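PRE-PURCHASE SITE CHECK, HANDHELD GRIPPER KITS
Presitz, lounge room
Mon 1 August
Checked by: Anjana Mondal
For: equipment budget, second round

1. Floor clear of trip hazards - NO
Outlet strip and thin white cables loose on the tile. Need floor cord cover, put 32 dollars on the budget line. Do before anything else gets bought.

2. Shoes, closed toe - OK

3. Cable strain relief on both grippers - PARTIAL
Cables hang free under both. Want clips or a belt pouch. Howlader quote doesnt include either, ask again.

4. Marker cubes fixed and readable - OK
Spares: none. Add 10 to the order.

5. Reach to target without stepping over cords - see comment
Approach from the front only. Keep away from the sofa side until item 1 is closed. 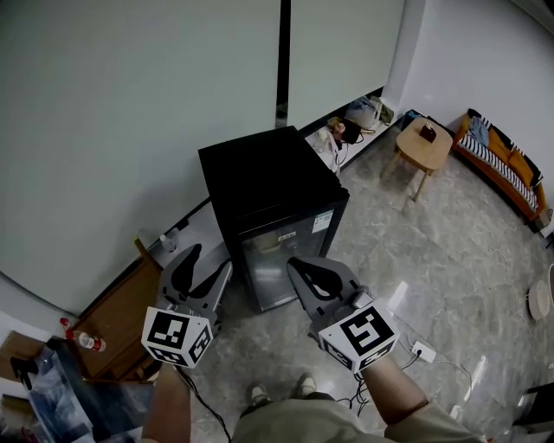

Item 5, both grippers up at the mini fridge, outlet strip on floor at right.

6. Ledge along wall tidy - NO
Bags on it and cords hanging over the edge. Needs a shelf or bin, cheap, take from petty cash.

7. Cabinet top clear - NO
Bottles up there, one on its side. Move before door tasks start.

8. Finger wear - not checked
Skenedent says replace at 1000 cycles. We have no log so no idea where we are. Start one. Budget two sets per kit for now, revise after first month.

9. Spare kit on site - NO
One down = whole day lost, happened in May. Recomend one full spare pair, Dreltilico price is good thru end of quarter but lead time is 19 days. Order early.

10. First aid kit within reach - OK, hallway

Result: HOLD on new kits until 1, 6 and 7 are fixed. Spare pair can go ahead seperately, doesn't depend on the room.

Open questions
- who signs for the cord cover, us or facilities
- does Dreltilico warranty cover cable damage? get it in writing
- is one fridge enough for the fall plan or do we price a second, different door swing

Recheck after cover is down. A.M.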